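The Case for the Small Table

By Graham Bramwell

When my wife and I moved to Tandton, we brought a dining table that seats eight. It had come out of her mother's house, it weighed more than the piano, and it cost us 194 dollars to have it carried up the front steps. We have eaten at it four times. The rest of the time it holds mail.

I think most households own too much table. A big table is bought for Thanksgiving and then lived with for the rest of the year. People walk sideways around it. They pile it with coats, school forms and the drill that should have gone back to the basement in March. Then they eat on the couch with plates on their knees.

Our house is 900 square feet, so this matters more to us than it would to some. The dining room was the largest room we had, and it was the one we used least. Last spring we sold the big table to a man named Alfie Furnival, who has five children and a real need for it. We put a small square one in its place. I drink my coffee there, and I write there.

A small table gets cleared because it has to be. If you want to butter bread, the mail must go somewhere else first. Most things people do at a table take up very little of it. 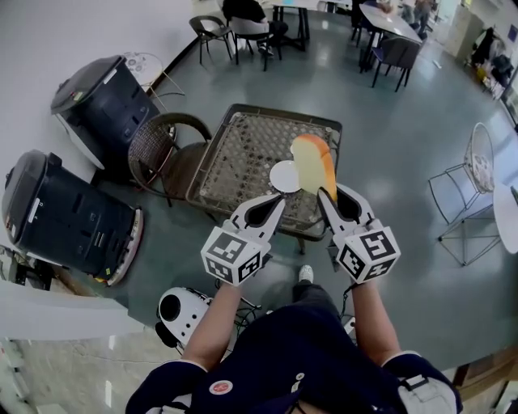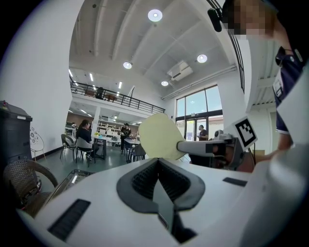
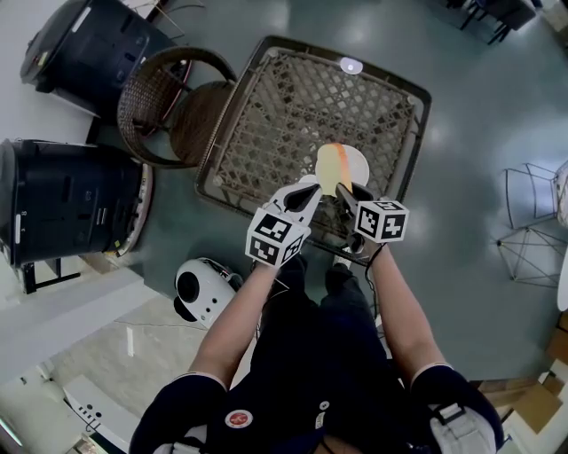
The usual objection is company. Where do you put people? My answer is that company is not a daily event, and a folding table costs less than a set of tires. We keep one behind the closet door. At Christmas we set it up, throw a cloth over it, and nobody's dinner tastes any worse.

The second objection is that small furniture looks cheap. Some of it is. The first one we bought, at a store out on the Nuttall road, wobbled from the day we got it home, and I shimmed one leg with cardboard until I gave up. But a large table can be badly made too, and you're stuck with more of it.

My grandmother raised three kids in an apartment in Brondside with a kitchen table you could reach across without leaning. Homework was done there, then it was wiped down and supper went on it. She didn't have a theory about this. It was the table that fit.

I'd ask anyone shopping for a bigger one to keep track, for a week, of where the family eats. Measure that spot and buy for it. The spare leaf can stay at the store.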